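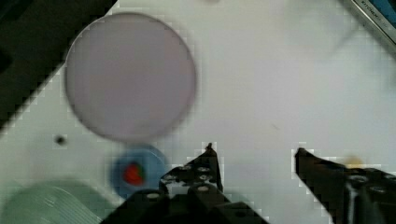 How to get the musty smell out of a front-loading washing machine

There is a point in the life of every front-loader when the towels come out smelling worse than they went in. You sniff one, decide it's your imagination, and hand it to someone else in the household for a second opinion. Their face tells you what you need to know.

The smell is a mixture of old detergent, fabric softener, skin, lint and whatever has decided to live on it. It is very fixable. Set aside an afternoon, most of which the machine will spend working while you do something else, and expect to handle a quantity of grey slime you would rather not have known about.

I've cleaned mine this way twice a year since we moved into the flat in Lullmont. Ours is an elderly Hendricks with a dial that skips from Cottons to Delicates without stopping at anything useful, so if yours has a dedicated drum clean program, you're already ahead of me.

What you need

An old toothbrush
A few rags you won't miss, or an old T-shirt
Dishwashing liquid
A shallow baking dish or roasting tin
Two old towels for the floor
Rubber gloves
Washing soda (the supermarket has it near the laundry powder, usually on the bottom shelf where your knees can appreciate it)
A torch

You'll see a lot of advice online to throw in vinegar and bicarb together. They make a terrific fizz and then they've more or less cancelled each other out, leaving you with slightly salty water. Vinegar used on its own, regularly, can be hard on the rubber, and several manufacturers ask you not to. Never put vinegar in with bleach, or follow one with the other. That combination gives off chlorine gas, and your laundry is probably the smallest room in the house.

Step 1. The drawer

Pull the detergent drawer out as far as it will go. There's normally a tab to press down, often marked, often broken. Press it and pull, and the whole drawer should come away.

Put it in the sink with hot water and a squirt of dishwashing liquid. The softener compartment will have a little siphon cap sitting in it. Take that off too. Underneath will be something with the texture of custard.

While the drawer soaks, shine the torch into the hole it came out of and look up. Everybody cleans the bottom of the cavity and the mould is on the ceiling, among the little water jets. Scrub it with the toothbrush and wipe it down with a damp rag. You will drip on yourself. Accept this early.

Scrub the drawer, rinse it, and leave it out to dry.

Step 2. The door seal

The grey rubber ring around the door has a fold in it, and the fold is where socks go to start a new life. Pull the lip back with gloved fingers and work your way around. Expect hair, coins, a bobby pin, and tissue that has been through so many washes it has become a kind of felt.

Wipe the fold out with warm soapy water, changing the rag when it gets too grim. Use the toothbrush on the black spots. At the bottom of the seal there'll be a few small drain holes. Poke each one clear with the handle end of the toothbrush or a cotton bud, or the water will sit there and you'll be back here in a month.

Some black staining won't shift. If the rubber is clean and no longer slimy, the stain is cosmetic and you can stop. If it's torn, or sticky even after cleaning, you need a new seal. I paid $109 for ours from a parts place called Priltum and fitted it myself, which took most of a Saturday's worth of swearing compressed into a single morning. Pay a person if you can.

Wipe the glass of the door while you're there, including the bottom edge where the lint makes a little beard.

Step 3. The filter

This is the step people skip, and it's usually the culprit.

Turn the machine off at the wall. If you've just run a hot wash, go away and have a cuppa until the water has had plenty of time to cool. Lay your towels down.

The filter lives behind a small flap at the bottom of the front panel. Some machines have a thin drain hose beside it with a plug in the end. If yours does, pull the hose out, aim it at the roasting tin, and take the plug out. Put the plug back each time the tin fills. It will fill more times than seems reasonable.

No hose? Then unscrew the filter very slowly, a quarter turn at a time, with the tin pushed hard up against the machine. When water starts coming, let it come. Tighten, empty the tin, repeat. The first time I did this I unscrewed it in one confident motion, and the laundry floor has never been so thoroughly mopped.

Once the water stops, take the filter right out. Remove the lint, the hairties and the small change. Rinse it under the tap and scrub off the slime. Shine the torch into the cavity and pick out anything in there too, carefully, as underwire and broken glass both end up in this spot. You should be able to see a small impeller at the back. Give it a gentle poke with the toothbrush handle. It ought to turn, perhaps a bit jerkily.

Screw the filter back in until it's firm. Check the thread is straight before you tighten it. A cross-threaded filter leaks, and it will wait until you've left the house.

Step 4. The hot wash

Put the drawer back. Check there's nothing in the drum. Tip a cup of washing soda straight in, choose the hottest and longest program you've got, and turn off any eco setting. Ninety degrees is ideal and sixty will do.

Keep an eye on the filter flap for the first ten minutes. If there's a puddle, stop the machine, drain it and reseat the filter.

When the cycle finishes, run a short rinse to clear anything left behind. Then wipe the seal again. There'll be bits. If there are a lot of bits, do the hot wash over.

Those foil sachets of machine cleaner also work. I've used the Skiditel ones and found them perfectly good and perfumed like the lobby of a dentist with ambitions. Washing soda does the same job in my machine and costs less.

Keeping it that way

Leave the door ajar and the drawer open between loads. If you have small children or a cat with a taste for enclosed spaces, go with the drawer only, and dry the seal with a cloth before you shut the door.

Use less detergent. The cap on the bottle is far bigger than the dose, and most of us fill it to the brim on principle. Half of what you're using now is a good place to begin. If you can see suds on the glass during the final rinse, you're still overdoing it.

Go easy on fabric softener, or give it up. It coats the inside of everything, and towels absorb better without it anyway.

Run one hot load a week. Sheets and tea towels are the obvious candidates. Cold washing is kind to the power bill, but a machine that never gets above thirty degrees will grow things.

Take the washing out when it's done. I know.

If it still smells

Check the drain hose at the back. It should loop up high before it goes down to the standpipe or the trough. If it sags, dirty water can sit in it. And have a sniff of the standpipe itself, as sometimes the machine is innocent and the drain needs attention.

Updated 2 Jul 2024 to add the bit about the drain holes in the seal, which I'd left out.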